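3.2 Collection and Sorting of Retired Office Computers

The study followed desktop computers retired by public offices in Kerkport over one budget year. Under the town's purchasing rules, a computer leaves service when its warranty ends, whether or not it still works. Before the present program began, retired machines were sold by the pallet to scrap dealers, and no record was kept of their condition. The town therefore had no means of knowing how much useful equipment it was giving up, or at what price.

During the study period 2,478 desktop computers were retired. All were sent to the Findard depot, where staff logged the serial number, the office of origin and the date of purchase. Storage drives were removed and wiped under the town's records policy before any other work was done. Machines with swollen or leaking parts were set aside at this stage and are not included in the tables that follow.

Each remaining machine was then placed in one of three groups: fit for reuse as a whole, fit for parts, or scrap. The sorting guide was adapted from earlier work by Pearce and Hovland on school equipment, with two changes. First, age alone was no longer a ground for scrapping. Second, a machine lacking a processor or memory could still be classed as fit for parts if its board passed a visual check of the socket and the memory slots (Figure 4). 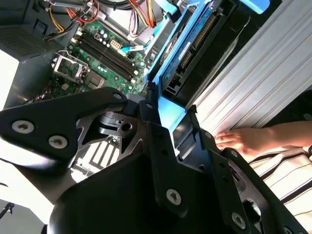 Figure 4. Inside of an open desktop computer case, with the green motherboard, four black memory slots and an empty processor socket. The metal retention bracket of the socket is raised.

3.3 Interviews with Office Managers

Records from the depot show what was retired but say little about why. To address this gap, Flynn Pearce interviewed the managers of nine offices, chosen to cover both large departments and small branch sites. Interviews lasted up to an hour and followed a fixed list of topics: the age of equipment, the handling of faults, the part played by staff requests, and the cost of storage.

Most managers described replacement as a matter of schedule. Several said that they had asked to keep working machines for a further year and had been told that the service contract did not allow it. One manager at the Wastska branch library had kept a number of older computers in a back room for public use – an arrangement that did not appear in the town's inventory and that the library paid for from its own supplies budget. Such informal reuse is likely to be more common than the records suggest, and the totals given in Section 4 should be read with this in mind.

Managers were also asked who should receive usable equipment. Schools were named most often, followed by job centers.

3.4 Costs and Resale

Labor at the depot was recorded by task. Sorting took little time compared with data removal, and repair was attempted only when the parts were already on hand.

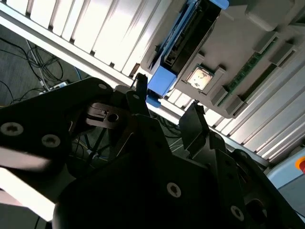 Resale prices were taken from the depot's own sales ledger. Of the machines fit for reuse as a whole, 191 went to local schools at no charge and were entered at a value of zero – a cautious choice that lowers the reported return. Over 400 memory modules were sold in mixed lots, and their price was divided evenly across each lot. Transport between the offices and the depot was provided under an existing contract with Mohammadi and is treated as a fixed cost throughout.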